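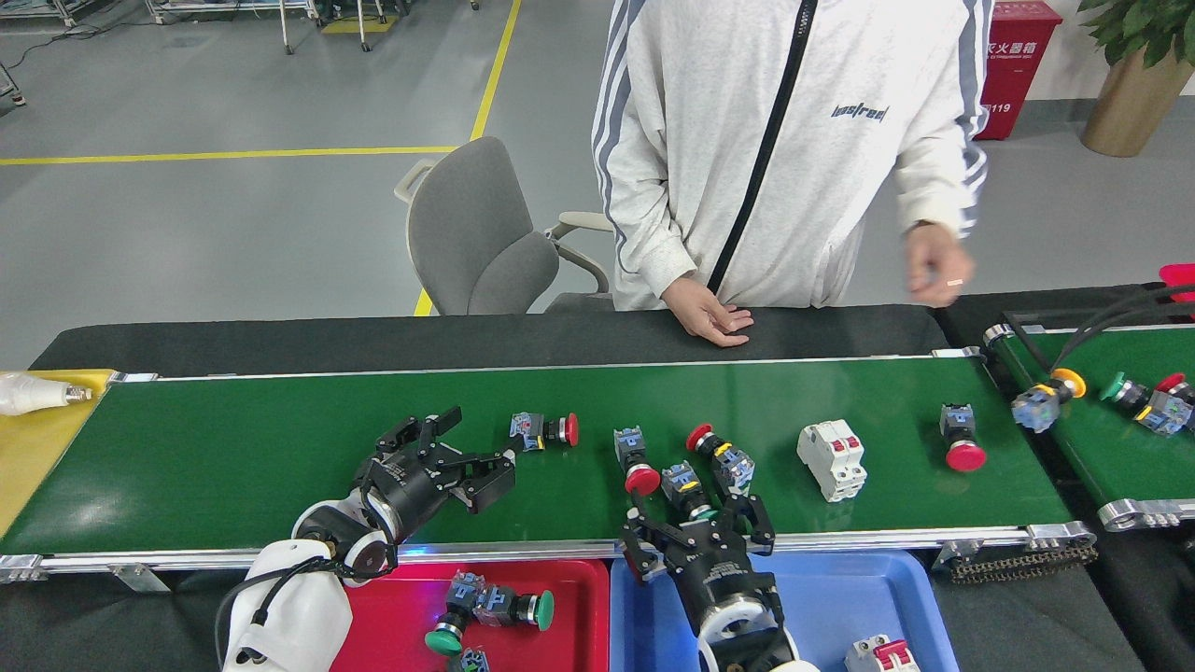 wattlebird77: Can't agree with the OP on this one, sorry! Compression socks did more for my legs than any boot I ever bought, and I've bought some very silly boots. I did three winters on the packing line standing in one spot and by smoko my ankles had gone the shape of milk bottles. Got the socks off my aunty, put them on before I got out of bed (that bit matters, they're useless once you've already puffed up) and I could walk to the bus afterwards like a normal human being.

Print this thread | E-mail this thread

Re: Standing all day and my feet are wrecked

kelpie_on_toast: OP here. I didn't say socks were rubbish, I said they were rubbish for ME. I've got big calves and they roll down and then I've got a rubber band round my leg for a whole shift. I spent all of one afternoon hitching them up through my trousers, and my leading hand asked if I had fleas.

To recap for anyone who's skipped the start: I started at Zarnomeck in April, before that I drove a van, so I've gone from sitting on my bum all day to 8 hours on concrete. Walking I can do. I walk the dog for ages and come home happy. It's the standing still that's killing me. Heels mostly, then the lower back joins in after lunch, and by the time I get off the 307 I'm hobbling up the hill at Millet like somebody's nan. I'm looking for what people have tried and stuck with, cheap stuff first please, I'm not made of money.

Re: Standing all day and my feet are wrecked

steelcapsteve_no_more: Boots. Start with boots, everything else is fiddling. Most people on the floor are in a size too small because they tried them on in the morning in thin socks. Your feet spread over the day. Go to the shop straight after work, in your work socks, when your feet are at their fattest and grumpiest, and buy whatever fits then. I'm in Odars, the lace-up ones with the zip side, and I've had them resoled and I'd marry them.

Re: Standing all day and my feet are wrecked

pav_for_brekkie: Oh no, not the Odars! I had a pair and they were like wearing two letterboxes. Lovely leather, I'll give you that, but the toe is so narrow, and I lost a toenail before they'd even softened. I gave them to my brother who has feet like a ballerina and he loves them. So yes boots, but please try a few kinds on and don't buy a brand because a bloke on a forum wants to marry it.

My two bob's worth is get two pairs and swap them day about. They get a day to dry out and they press on different bits of your foot. I know it's more money up front but both pairs last way longer.

Re: Standing all day and my feet are wrecked

steelcapsteve_no_more: Fair enough, they do run narrow. There's a wide fitting but the shop in Grurley never has it, you have to ask them to order it in and then ring them up and remind them they said they would.

Re: Standing all day and my feet are wrecked

quietquokka: I'm going to be unpopular and say it's got less to do with what's on your feet and more to do with your knees. I used to lock mine dead straight without noticing, everyone does when they're concentrating. A physio picked it up in the time it took me to walk in and stand at her counter. Soft knees, weight over the middle of your foot, and shift about. It sounds like nothing. It took me ages to get the habit, I had to put a sticker on my bench to remind me, and I felt a proper goose bobbing about, but the back pain went first and then the heels settled down after.

The other thing she gave me was calf raises holding onto the bench. Slow ones. Do them whenever you're waiting on something and don't bother counting.

Re: Standing all day and my feet are wrecked

wattlebird77: The knee locking thing is so true, I'm doing it right now at the kitchen bench reading this.

Re: Standing all day and my feet are wrecked

bin_chicken_deluxe: Mats. Has nobody on the first page said mats?? We went without for years and then they finally put the thick squashy ones down along the packing side, and the difference was night and day. You do have to get the ones with the sloped edges or people go flying. And they get filthy underneath, somebody has to lift them and hose them or you'll have a whole ecosystem going on.

Ask your health and safety rep, it's not a big ask. Write it down on paper as well as saying it. Things said out loud in the tearoom have a way of evaporating.

Re: Standing all day and my feet are wrecked

grumbletonne: Going against the tide here. We had the thick squashy mats and I HATED them. If you stand in one spot all day, fine, lovely. My job has me stepping on and off all day long and every single step my ankle had to work out what it was landing on. Rolled it badly in the end. Firm rubber is much better if you move around at all. Squashy isn't the same as good, same as mattresses.

Also a mat won't fix a bench at the wrong height. If you're leaning forward to reach your work, all your weight goes onto the balls of your feet and you can have the best boots in the country and still be sore. Have a look at where your elbows are. Mine were up near my ears, I'm short, and they found me a little platform and it sorted my neck as well.

Re: Standing all day and my feet are wrecked

kelpie_on_toast: Ooh, okay, I'm the other way. I'm tall and I reckon I'm hunching the whole time. Hadn't thought about it at all. Do you just... ask them to raise the line? I can't see that going down well, there are short people on it too.

Re: Standing all day and my feet are wrecked

grumbletonne: They won't raise the line, no. But you can often get your bit of it closer to you. Move the tubs, swap sides, have the heavy stuff where you don't have to reach for it. Or put one foot up on something low, like the rail in a pub. There's a reason pubs have that rail! Swap feet every so often. I used an offcut of timber until I was told to stop because it was a trip hazard, and then they bought a proper footrest, so it worked out.

Re: Standing all day and my feet are wrecked

lamington_drive: Slightly different angle, but has anyone got anywhere with asking for a seat? Where I am there's a real attitude about it, like sitting down means you're slacking. I did a stretch on a sit/stand stool when I was pregnant and my work was no slower, if anything I was faster after lunch because I wasn't miserable. The minute I came back from leave the stool disappeared. I've been dirty about it ever since.

Re: Standing all day and my feet are wrecked

steelcapsteve_no_more: I've never liked stools on a line. You end up twisting to reach sideways and you wreck your back in place of your feet. And somebody's always pinching them.

Re: Standing all day and my feet are wrecked

lamington_drive: That's a stool problem though, you need one that swivels and sits high. Nobody's asking to lie down. I want to be able to change position through the day, because any position is awful if you're stuck in it. Even an ordinary office chair parked behind you helps, you can hang onto the back of it and give one leg a rest, or have a proper sit when things stop for a bit.

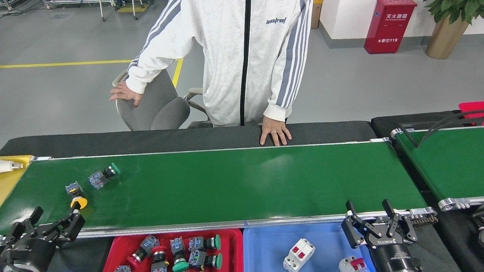
Re: Standing all day and my feet are wrecked (insoles)

pav_for_brekkie: Since we've wandered off to furniture, can we do insoles? I've tried the gel ones from the chemist and they were heaven for a week and then flat as a pancake. Then I did the hard plastic arch kind and thought I'd stood on a golf ball. Is there a middle option? I don't want to see a podiatrist if I can help it, mostly because of my feet.

Re: Standing all day and my feet are wrecked (insoles)

quietquokka: Go and see the podiatrist! They've seen worse, I promise. Mine wasn't even keen to sell me the custom ones, she trimmed down a firm foam pair and stuck a bit of felt under the heel. If you do get the hard ones you have to build up to them, an hour or so to start with and then your old ones back in. I went straight in for the whole shift and limped for days and blamed the insoles, when it was me being impatient.

Re: Standing all day and my feet are wrecked (insoles)

bin_chicken_deluxe: Take the old insole out first, too. I know that sounds obvious. I had a workmate with both in wondering why his boots had shrunk.

Re: Standing all day and my feet are wrecked (insoles)

grumbletonne: Frozen water bottle under the foot in front of the telly. Costs nothing. Roll it from heel to toe until it stops being horrible. Put a tea towel under it or you'll have a puddle on the carpet and a dog in the puddle.

Re: Standing all day and my feet are wrecked (insoles)

wattlebird77: And legs up the wall when you get in! Lie on the floor, bum against the skirting board. I fall asleep like that. Also drink more water. I was running on coffee and one sad cup of cordial, and the cramps I got in bed were something else.

Re: Standing all day and my feet are wrecked (insoles)

kelpie_on_toast: You're all legends, even the ones fighting. Right, so I'm doing the soft knees from tomorrow because it's free, and I've got a bottle in the freezer. Boots on payday, after work, fat feet. I'll go and try the Odars on with an open mind but I've got wide feet so I suspect I'm on pav's side.

Heels are worst first thing in the morning by the way, first few steps out of bed, then they ease off. Is that normal?

Re: Standing all day and my feet are wrecked (insoles)

quietquokka: Common, but get it looked at, that's how my plantar fasciitis started and I left it far too long. See your GP or the podiatrist. And don't go barefoot on the tiles in the meantime, keep a pair of thongs with a bit of arch in them next to the bed.

Re: Standing all day and my feet are wrecked (insoles)

steelcapsteve_no_more: Ring the shop before you go in and ask for the wide fitting. They shut early on Saturdays.

Print this thread | E-mail this thread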